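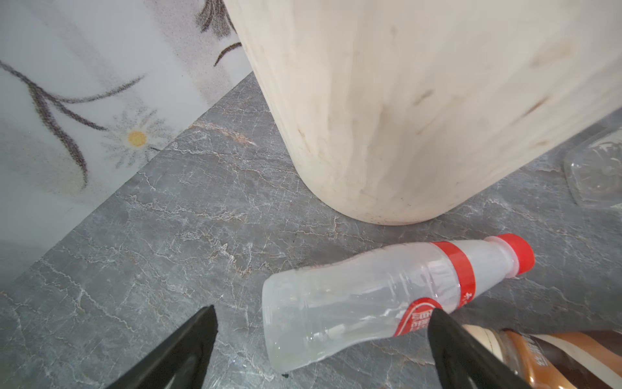
Melahat Sarıgül teje desde hace muchos años, pero solo desde que se mudó a la calle Plevunska aceptó que la llamaran artista. Antes decía que era tejedora y con eso le bastaba. Su taller ocupa la planta baja de una casa estrecha, y para llegar al telar hay que pasar primero por la cocina, donde ella recibe a las visitas y prepara el té. Detrás de la encimera hay un panel blanco con una flor parecida a una margarita, de pétalos finos y centro amarillo, y unas hojas largas, grises, que lo cruzan en diagonal. Melahat lo mira mucho cuando piensa en un tapiz nuevo. Le interesan sobre todo las hojas, me explica, por la dificultad que tiene una línea inclinada en un telar, donde todo quiere ser horizontal o vertical.

Esta dificultad es, en cierto modo, el tema de su obra. En los tapices de la serie Keskin, palabra que en turco significa «afilado», las diagonales suben en pequeños escalones de lana y desde lejos parecen cortes limpios. De cerca se ve el trabajo. Cada escalón tiene dos pasadas, a veces tres, y entre un color y otro queda una ranura que la artista prefiere no coser. Por esta ranura entra la luz de la pared y el dibujo cambia según la hora.

La pieza más grande de la serie necesitó 400 madejas, teñidas por ella misma con cáscara de nuez y raíz de rubia. Del telar salió en agosto. «La corté tarde, por miedo», dice. «Cuando un tapiz está tenso, todavía puede ser mejor.»

En aquel mes la ayudaba Jeptoo Ondieki, cestera de formación, que había llegado a Jukville con una beca de residencia y que se quedó cuando la beca terminó. Las dos mujeres no compartían casi ningún idioma. Ondieki aprendió a preparar la urdimbre mirando las manos, y Melahat aprendió de ella a torcer el sisal sobre el muslo, cosa que le dejó la piel roja durante semanas. De este intercambio salieron dos obras firmadas por ambas, mezcla de cesto y tapiz, que cuelgan del techo y no tienen cara ni reverso.

Yo confieso que estas piezas comunes me gustan más que las otras. Son menos exactas. En una de ellas, la fibra se abre hacia abajo y forma un borde irregular de 60 centímetros que se mueve si alguien pasa cerca. Melahat quería recortarlo; Ondieki se opuso, y discutieron un día entero con gestos.

Ahora preparan otra, para la que han montado un bastidor nuevo junto a la ventana. Ondieki teje por la mañana y Melahat por la tarde, y ninguna de las dos deshace lo que encuentra hecho. De momento llevan un palmo.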